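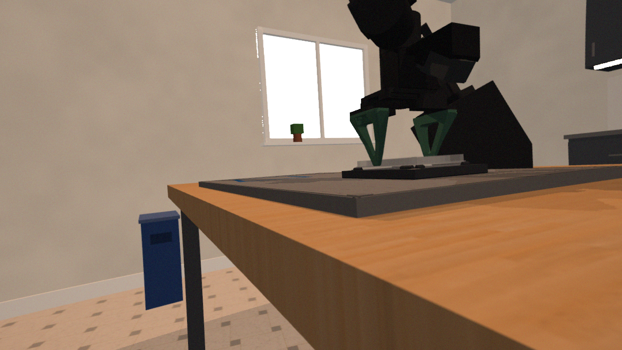

Nikthorpe Youth Baseball
Progress report to the Hilberg Fund, 4 Apr 2018

We're three weeks into the season and it has been a joy! Sign-ups reached 200 on Saturday, our most ever, and we now field 16 teams (two of them brand new, both in the under-10s).

Your grant of $3000 paid for the new backstop at Mahmoudi Field and a full set of catcher's gear for every team. Jhun Padilla had the backstop up before opening day, and the first foul ball hit it four minutes into the first game, to loud cheers.

Coaching is going well too. Fahad Afridi runs the Tuesday pitching clinic and keeps a strict pitch count, so the kids' arms are in good shape. Bohdan Harasym has taken over the under-12s, who beat Tenura 7-6 in extra innings on a squeeze bunt they had practiced all week.

Still to do: the left field drainage. Rain cost us two home games, and we're waiting on a second quote. We'd love to have it fixed before fall ball starts in September.

Babak Ahmadpour
League coordinator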